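4.2 Easing the neckline: what the sewers made of the two pattern guides

We were lucky in the sewers who came to this part of the study, and it's only fair to say that much of what follows grew out of their patience. Each was given the Urrego guide for one blouse and the Rivard guide for the other, with the same cotton lawn and the same elastic, and was asked to write in the margins whenever an instruction made them stop and think. By the end of July we had 637 margin notes, and reading them over many pots of tea was a real pleasure.

The casing at the neckline drew by far the most comment (we had rather expected the sleeves to!). The Urrego guide has the sewer gather first and press afterwards, while the Rivard guide presses the fold while the fabric is still flat. Several people who had sewn for years told us they favoured the second order, though a few found the flat fold hard to keep even around the curve of the shoulder, and we have a good deal of sympathy with them. Notes on grey or faded printing were set aside and coded with the layout comments in Section 3.
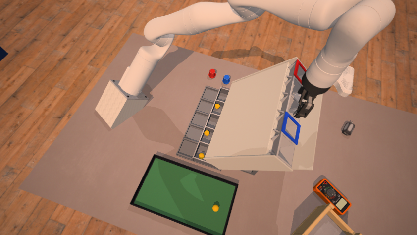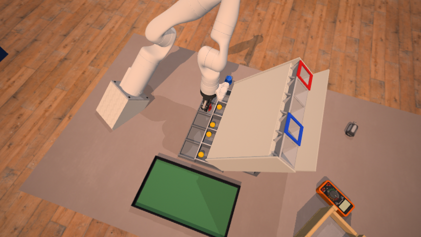
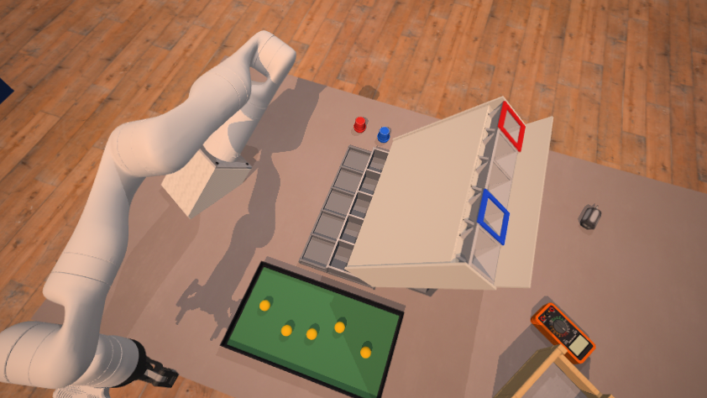

Figure 4. Three simulated views with a white robot arm.

4.3 Cuffs and bands

The banded cuff was a gentler affair. Both guides cut the band on the straight grain, and most of the notes were to do with the length of the opening, which some sewers lengthened to suit a fuller forearm.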